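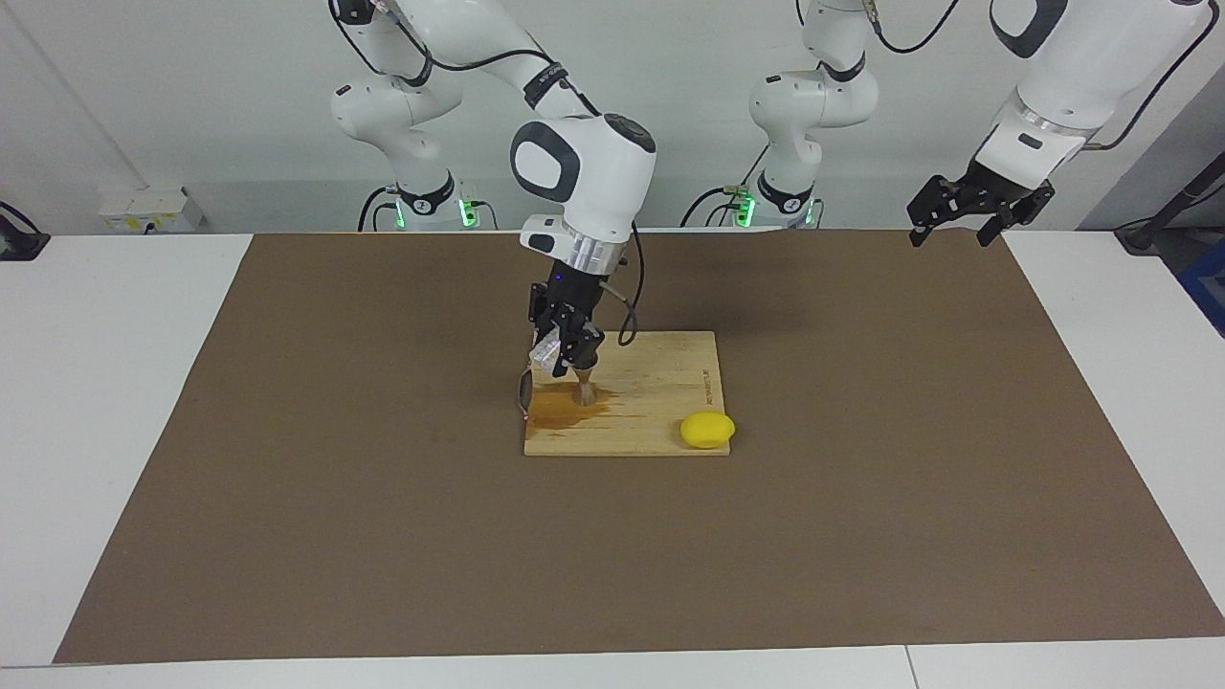

Getting a stain off a cutting board (before the lemon gives up)

You will need:
A cutting board you have wronged
One lemon
Coarse salt, 3 tablespoons
A small brush
Paper to cover the bench
Patience, or a radio

Step 1. Cover the bench
Lay down a sheet of brown paper bigger than you think is sensible. I skipped this the first time and the colour of my benchtop has been a talking point ever since.

Step 2. Blot first
If the spill is still sitting there, lift it with an old tea towel. Press, don't wipe. Wiping is how a stain the size of a coin gets to see the rest of the board.

Step 3. Salt and lemon
Sprinkle salt over the mark, halve the lemon and rub the cut side along the grain. Squeeze as you go. Leave it for ten minutes and resist the urge to check on it. My neighbour Noboru Sasaki swears by bicarb instead, and his boards look fine, so I've stopped bringing it up.

Step 4. Brush with the grain
Short strokes, light pressure. Bristles splayed flat mean you're leaning on it too hard, and a soft brush only pushes things about anyway. For anything stubborn, swap to a stiff one.

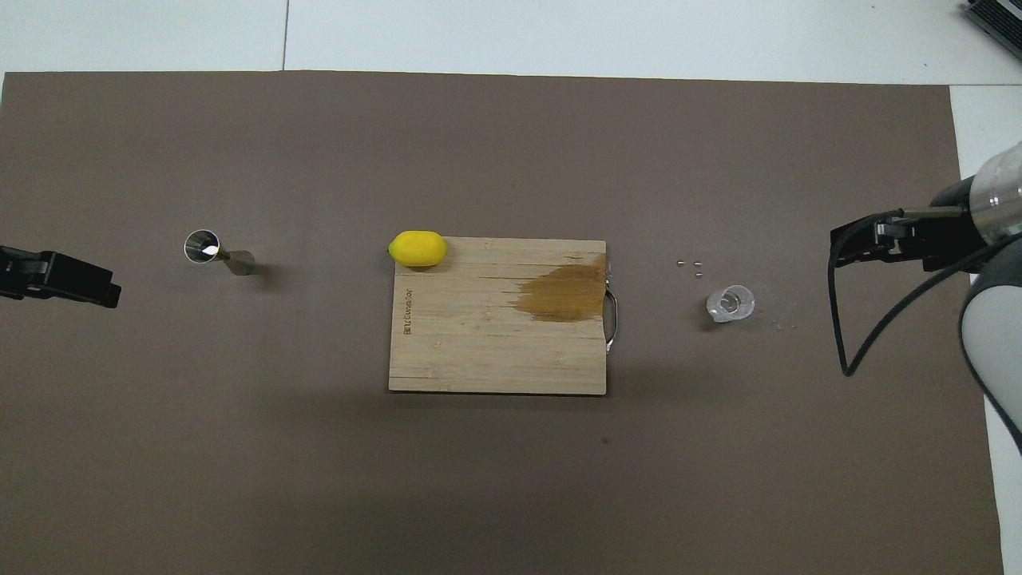
Step 5. Rinse and stand it up
Warm water, a drop of detergent, both sides. Then dry it and stand it on its edge overnight. Never soak a wooden board – it will cup like a potato chip and rock every time you chop an onion.

Step 6. Sand, if you must
Still there in the morning? Go over the dry board with 200 grit paper, along the grain, and wipe off the dust. Do the whole face or you'll have a clean dent to go with your stain.

Step 7. Oil it
Food-grade mineral oil, thin coat, left for a few hours. Wipe off the extra. Do it again in a month, or do what I do and remember in July.

A faint shadow may stay behind. Put the cheese there.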